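About the Mosville Robotics Club

The Mosville Robotics Club is a group of high school students and adult mentors who build, wire, program and argue about robots in the old metal shop at the end of the east hallway. We have 23 students this year, from ninth grade on up. Some of them came in already writing code. Others had never held a hex key. Both kinds are doing great, and by spring it gets pretty hard to tell which was which!

We meet Mondays and Thursdays after the last bell, and on Saturday mornings once competition season gets close. Bring a snack. Bring a second snack.

How we got started

The club began with Tracey Bunting, who teaches physics here, and a box of secondhand servo motors she had been keeping under her desk. The first group was nine students (we still say "the original 9" like it was a moon mission) and their first robot was a little cart that followed a strip of black tape across the cafeteria floor. It followed it very well as long as the tape was straight.

After the cart came a sorting machine for colored blocks, then a drawing robot called Plotar, which some of our alumni will still talk about for as long as you let them. Plotar held a marker and drew on butcher paper with two belts and a lot of string. It drew the banner for the spring open house three years running, and the banner from its second year is still up over the shop door, wobbly M and all. Students who work on Plotar now are mostly rewriting its software from scratch, and a lot of our new members start there. It's a friendly machine to learn on, because when you get something wrong you can see it on the paper right away.

What we're working on now

Our big project is called the Snack Table, and we're so excited about it. Two robot arms share one table. Someone asks for a few things, and the arms are supposed to pick them out of the displays and baskets and set them on a tray. That's the whole job. It sounds small until you try it! A chocolate bar lies flat, a bottle has a waist, and a sandwich will squash if you look at it wrong.

The students picked the foods themselves, and they picked hard ones on purpose. We wanted wrappers that crinkle, lids that are round, and things that are easy to knock over. The clear stands were the team's idea too. See-through plastic is tough for a camera to make sense of, and Bronisława Malinowski, our team captain, felt that if we were going to do this we should do it with the annoying shelves.

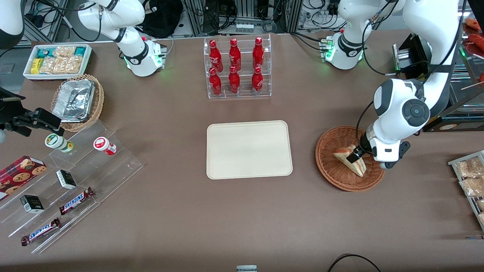 The sandwich pick on the Snack Table, with the serving tray in the middle and the sodas on their rack.

The work is split between three crews, and everybody spends at least a month on each before settling down.

The grip crew works on the fingers. How wide do they open, how hard do they close, and where should they touch? They keep a big notebook, a real paper one, with a page for every item. The sandwich has six pages. There is a long-running debate in there over whether to come at it from the side or from the top, and people have started adding drawings.

The motion crew plans how the arms get from one place to another without hitting the stands, the table or each other. Two arms in one space is a lot to think about -- if one is reaching into the middle, the other has to know to stay out. They practice on the computer first and run everything at slow speed after that. The rule is that a new motion runs slow until two other students have watched it all the way through.

The vision crew handles the cameras. Some of their pictures come from a camera mounted down by the gripper, which moves with the arm and gives you a very different idea of the table than you get standing next to it. Things overlap. Labels are sideways or upside down. They label these pictures by hand, drawing an outline for each thing on the table, and it is slow work that goes much better with music on. New members usually help with labeling in their first few weeks. It teaches you the project faster than any talk we could give.
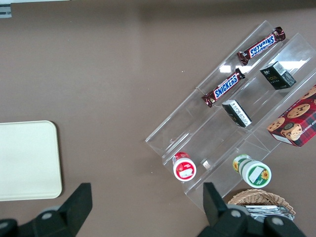
Once you've done enough of it you start seeing outlines at the grocery store. Imelda Yap, who leads the vision crew this year, wrote our labeling guide after she found that five people had five opinions on where a shiny wrapper ends and its reflection begins. Her guide runs four pages and settles nearly all of it. The part on clear shelves still says "ask Imelda."

We test on Thursdays. A test is a full order, start to finish, with no one touching the keyboard once it begins. The students write down what went well and what didn't, then reset the table and go again. Our goal for this season is to get through 56 orders in a row using every item on the table, and we mean every item, sandwich included. We'll post how it goes on the hallway board.

Competition

Each April we travel to the Mandberg Open, a regional meet for school clubs that build robots to do everyday jobs. It's a long day in a loud gym and we love it. Teams set up in the morning, give a short talk to the judges, and then run their robot in front of whoever wants to watch, with up to 300 people in the bleachers. Our students give the talk themselves, and the mentors have to sit in the stands and keep quiet (this is harder than it sounds).

We have brought home one ribbon for best teamwork and one for best written notes. We're proud of the notes one. The judges read the whole sandwich section.

Not everyone has to compete. Some members only want to build, or only want to write code, or come on Mondays and skip the rest because they have band. That's fine with us.

Who we are

Tracey Bunting is our founder and faculty advisor. She teaches physics and one section of shop math, and she runs our safety training every fall. She also owns the label maker.

Renato Barredo mentors the motion crew. He spent many years keeping packaging machines running and has a story for almost any kind of jam or stall you can come up with. He taught the whole club how to crimp a connector so it stays crimped.

Imelda Dalisay mentors the grip and vision crews and handles our travel forms. Yes, we have two Imeldas. Students call them Ms. D and Yap, and it works out.

Bronisława Malinowski is student captain. She is a senior, joined as a ninth grader to work on Plotar, and makes up the test orders each week. She likes to ask for the sandwich last, when everyone is tired.

We also get a hand from Wilczyńska Tool & Supply down the street, which lets us dig through its bin of leftover aluminum and has never once complained about the mess we leave in it. Thank you!

What a meeting looks like

The first ten minutes are for putting bags away and reading the board, where each crew writes what it's up to. Then safety glasses on, hair tied back, and people go to their crews. Before an arm is switched on, the person running it calls out "arms live" and waits for an answer from everyone near the table. One student always stands at the stop button. It's a real job, we rotate it, and you can't do homework while you're on it.

We stop twenty minutes before the end to clean up. Food that's being used for practice stays on the table and isn't for eating -- there's a separate shelf by the sink for that, and the mentors keep it full.

Joining

You can join at any point in the year. You don't need experience, your own computer, or a certain grade in math. Stop by the shop on a Monday, find Ms. Bunting, and she'll pair you with a member for the afternoon. If you come back, there's a permission form and a short safety quiz, and you can take the quiz as many times as you need.

There is no fee. We have shirts in most sizes, and loaner safety glasses that fit over regular ones.

Families are welcome to come in and watch a Thursday test. Please stay behind the yellow line, and feel free to ask the students anything. They like explaining it, and they'll probably hand you the notebook.

Page updated 3/3/21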